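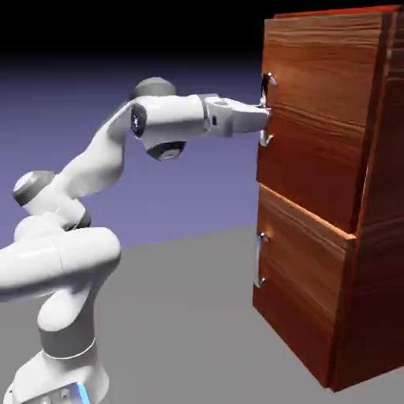
Posted by Inmaculada Segura | Feb 15, 2021 | Workshop visits

I had wanted to see the Stunitz workshop since January, when one of the members wrote to our mailing list about the arm project. It is a shared shop on the second floor of a former print works, with a freight elevator that takes its time. Members pay 56 a month and get a key, a shelf and a share of the noise.

The project is called Alia. The aim is an arm that can open and close the drawers in the shop's parts storage, so that someone at the bench with both hands busy can ask for a drawer and get it. Two people do most of the work. One looks after the motors and wiring, and the other, who goes by Cârstea, writes the control code and runs the simulation.

Most of the work so far has been done in the simulator. They have a white arm and a wooden cabinet with two drawers, on a plain gray floor, and they run the same reach over and over with small changes. The gripper goes for the handle of the upper drawer. Both handles are upright bars near the left edge of the drawer fronts, and Cârstea told me that an upright bar is harder than he expected. If the fingers come in a little too far to one side, they push on the bar and never get hold of it.

He had a log open on the second monitor. The last batch was 854 runs, left going overnight on an old desktop under the bench. I asked how many had worked and he said he had not sorted them yet, because the script that does the sorting counted a drawer as open if it had moved at all. He was fixing that while we talked.

The software that ties it together is Clodeo, which they wrote themselves. It takes a target, plans a path for the joints and stops everything if the force at the wrist goes over a limit. The limit is one number in a text file. I liked that. I have spent too many evenings looking for a setting like that in somebody else's menus.

The real arm is further behind. When I was there it was on the bench with the covers off – the wrist joint had play in it, and they were waiting on a bearing. I was allowed to turn the base by hand. It moved smoothly for most of the way and then caught on a cable, which has since gone on the list. The list is taped to the wall and had 17 items on it.

We spent a good part of the afternoon on the real drawers. They are older than the shop and none of them run the same. One sticks when the heating is on. In the simulator the friction is a value you type in, so the current plan is to pull each real drawer with a luggage scale and write down the reading. I did four of them. The scale is hard to hold straight and I would use a hook with a longer shank next time.

A few notes for anyone going. Visitors are welcome in the evening if they write first. The entrance is on the yard side, past the bike racks, and the bell does not work, so have a phone number with you. Bring your own cup. Parking is poor, but the tram stops at the corner.

I plan to go back when the bearing is in. Cârstea has asked me to bring my force gauge, and I still have their luggage scale in my bag.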